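Search this site Enter keywords Go

Pluditz tool library to reopen in larger space in January

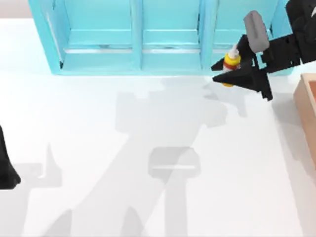
2020-11-03

The Pluditz tool library will move out of the basement on Wemano Street and reopen in January in the former shoe repair shop two doors down, organizers said this week.

The new space is on the ground floor and has a loading door at the back, which the basement did not. Members have had to carry table saws and tile cutters up a flight of 18 steps since the library opened. Several of the heavier items were rarely borrowed for that reason, according to Wai-kit Yip, who runs the desk on Saturdays and keeps the lending records.

"People would reserve the floor sander, come down, look at the stairs and go home with a belt sander," Yip said. "We expect that to change."

The library lends hand tools, power tools, ladders and garden equipment to residents of Pluditz and the neighboring village of Ploltunov. It has 137 paid members. A household membership costs $70 a year and covers everyone at the address over the age of 16. Loans are for one week and can be renewed once if no one else has asked for the item.

The last day for borrowing from the basement will be the Saturday before Thanksgiving. Anything still out after that should be returned by the first Saturday in December. Members who cannot make either day can call the desk and arrange a time. There will be no late fees during the move.

The former shoe repair shop has been vacant for more than a year. The owner of the building has agreed to a three-year lease with the first two months free. The library is paying for new wiring on the workbench side of the room and a ramp at the back door. The front counter will stay where it is and be used as the checkout desk.

Shih-chieh Chiu, who started the library with a garage full of his late father's tools, said the group looked at two other places before settling on the shop. One was cheaper but had no heat. The other was on the far side of the rail line, and most members walk or bike to pick up what they need.

"We had a good look at the one by the feed store," Chiu said. "The parking was better. The rest of it was worse."

Storage was the other problem in the basement. Drill bits, sockets and saw blades were kept in coffee cans and cardboard boxes, and parts went missing from sets. In the new shop, small items will be sorted into open bays by type and size, with a number on each bay that matches the number on the tool. Larger tools will hang on the long wall. Ladders will go on brackets near the back door.

Every item will be checked and relabeled before it goes back on loan. Chiu said the library has roughly 500 items on its list, though the list has not been compared with the shelves in some time. Cords, guards and blades will be looked over first. Tools that cannot be repaired will be stripped for parts or recycled.

The library is also asking members to check their own garages. A few long-overdue items, including a post-hole digger and a set of pipe clamps, are still marked as out. They can be left at the desk during open hours or, while the move is under way, at Phí, the bakery on the corner of Wemano Street, which has offered to hold small items behind its counter. Ladders and gas-powered equipment should not be taken to the bakery.

Donations are paused until the new shop opens. After that, the library would like cordless drills with working batteries, hand planes, bar clamps and snow shovels. It has enough hammers. It does not take chainsaws, paint, solvents or anything that has been recalled by the manufacturer.

Opening hours in the new space will be Saturday from 9 a.m. to 1 p.m., as they are now, with an added evening session on Wednesday from 5:30 to 7. The evening session will be dropped in the spring if few people come. Only four borrowers will be allowed inside at once, and face coverings are required. Reservations made by phone can be picked up at the back door.

The sharpening service, which was suspended in the spring, will return with the new hours. Knives, chisels and garden shears can be dropped off one week and collected the next. The charge is $3 a blade for members and $5 for everyone else. Serrated knives are not accepted.

Memberships that expire between now and the reopening will be extended to the end of January at no cost. Members do not need to do anything to get the extension, and existing cards will work at the new address.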